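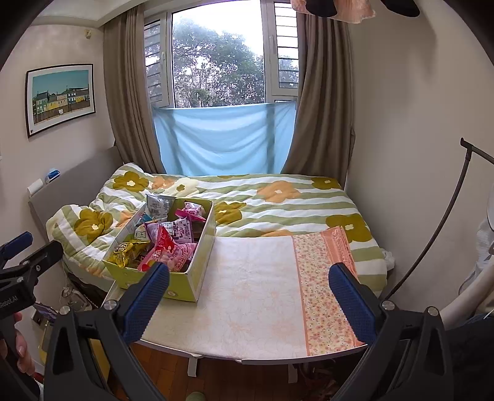
Snack box

A snack box is an open or lidded carton in which packaged snacks of several kinds are kept together for sharing. It may be bought ready filled, but in many households it is a reused carton that first held something else. Snack boxes are commonly set out on a dining table, a sideboard or, in smaller homes, a table in the bedroom.

Carton

Reused cartons are often those made for fruit and vegetables. Such cartons are printed to advertise their first contents, and the printing remains after the box has changed its use. One carton with lime-green inner surfaces carries a yellow corn illustration with green leaves and red-orange characters ending in "玉米", the Chinese word for corn. Its floor is plain brown corrugated cardboard.
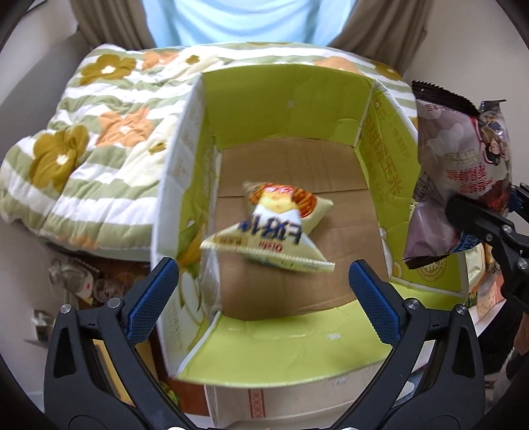
Cathal Dolan

Packing

Bags filled with air take up much of the space in a snack box and are easily crushed. The usual practice is to stand tall bags against the back wall and to place smaller packets in front of them or along the sides. Tetrahedron-shaped packets, a form used by Oishi among other brands, do not lie flush with a wall or with one another and are generally put in last or left on top. Large bags may be kept beside the box until space is available.

Packets are turned face up where possible, so that names can be read without lifting them. Foil bags hold their shape when upright, while thin plastic bags tend to spread.

Regional use

In Benirbridge the custom of the shared box is associated with June visits between relatives. The Gelura household guide recommends a carton holding no more than 14 packets and advises that it be emptied and wiped every 25 days. Ojeda, a later guide, omits the limit but keeps the advice on wiping.

See also: Bread box; Lunch box; Pantry

Last revised August 2021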